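Tawhiri (example collection)

Tawhiri is a collection of recorded kitchen tasks used to teach two-armed robots by example. It is kept by the Ullel project and made entirely in simulation, which is to say that the counters, pots and vegetables exist only inside a computer, and the robot along with them. Each example pairs what the robot's camera would see with the movements its arms and hands were making at that moment, so that a learning system can study the two side by side and, with luck and patience, pick up the habit for itself.

The collection holds 700 examples spread over 2 task families. The larger family is about moving food between a cutting board and a pot – a homely sort of chore, and a surprisingly good test of a many-fingered hand, as a pumpkin is round, smooth and rather too wide to be grabbed carelessly.
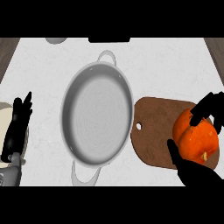
Vadik, writing in the project's newsletter, argued that the large vegetables get more attention than they deserve, and that a learner fed on pumpkins will be at a loss when handed a single pea. The keepers of the collection took the point kindly, and 110 examples with smaller foods were added in March.

Gathering works much as it does with real machines. A person steers both arms through the task using the Cleltach control program, and the run is saved from start to finish. Runs in which something is dropped are kept too, under a label of their own – they are left out of ordinary training but are handy for teaching a system to notice trouble. Between runs the program shifts the objects a little and turns them this way and that, so that no learner can get by on memory alone.

See also: Learning from demonstration; Robot hand; Simulation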